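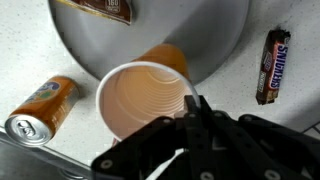 A gripper at the rim of a paper cup, with a soft drink can and a chocolate bar on the same worktop. Photo: Alalum

Counter-clearing trial reports first results
5/30/25

Alalum has published results from a trial of robot arms clearing worktops in a staff kitchen at Barbieri, the shopfitting firm. The arms made 2508 attempts to pick up a single item and place it in a bin or tray. Nearly 2000 were completed without help from an operator.

Cans and wrapped snacks gave the fewest failures, according to project engineer Anika Esposito. Paper cups gave the most. A cup deforms under a grip that would hold a can securely, and one lying on its side has to be taken by the rim or turned upright first.

Speed remains the main limit. A full worktop took the system 30 minutes to clear, against 2 minutes for a member of staff. Wiping down was not attempted.

"It can tidy a counter if you are prepared to wait," said Fulvio Piras, facilities manager at Barbieri. "I would not put it on the lunch shift."

Alalum will repeat the trial in June with softer fingertips and a revised grasp planner. Shelf restocking will be tested separately, and no date has been set for that work.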